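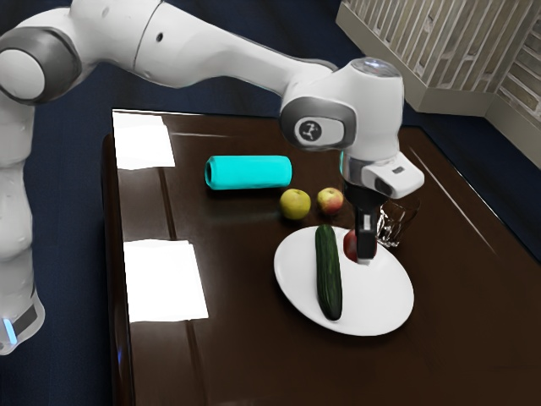 Do you need a new set of plates? Probably not

Every summer the same pitch lands in my inbox, and this week's came from Hultar. The company has a new line of everyday dinnerware called Fusedance, and according to the press note it will "change the way your family sits down to eat." I have read that sentence four times now and I still don't know how a plate would do that.

The claim doing most of the work is that the plates won't chip. Read a bit further and "won't chip" becomes "chip resistant under normal household use." Normal household use is not defined anywhere in the material I was sent. I wrote to ask whether it covers a plate being knocked against a faucet, as that is how most of mine have gone. The reply thanked me for my interest and attached the same press note.

Kamran Kakakhel ran the kitchen supply store on our corner until January and sold dishes for most of his working life. I asked him what he made of it. He told me customers used to bring back chipped plates that were supposed to be unchippable, and that the cheap heavy ones from the restaurant shelf hardly ever came back. "They were ugly, and people wanted nice," he said. He also said the warranty cards were almost never filled out. I believe him. I have a drawer of blank ones.

Then there is the matter of size. The Fusedance dinner plate is wider than the one it replaces, and Hultar says this is what shoppers asked for. Maybe so. I would like to know which shoppers, and whether any of them had measured their cupboards. Mine are old and shallow, and a plate that stops the door from closing is no use to me at any price. Measure yours before you order anything, and check the bottom rack of the dishwasher while you're at it.

As for price, a full set costs a little over $200. A rival set from Fludano sells for less and makes nearly the same promises in nearly the same words, which doesn't raise my trust in either of them. Both companies offer a "free" serving bowl if you order 2 sets. I don't know many households that need two sets, and I suspect the bowl is paid for somewhere in the total.

Nelly Sotelo wrote in after last month's item on frying pans to say I am too hard on new products. She bought a boxed set in the spring and likes it very much – the glaze, the weight, the way the bowls stack. Fair enough. She also mentions that one saucer arrived cracked and it took three emails to get another. I'll leave readers to weigh that up for themselves.

If you really are short of plates, buy two or three singles first. Use them every day for a month, stack them, run them through the wash, let the kids clear the table. Thrift stores are full of plain white plates that have already survived somebody else's kitchen, and I'd take that record over a press note. Any that chip can go under the houseplants.

Hultar says samples are on the way to me. I'll report back if they come, and I'll be using the faucet.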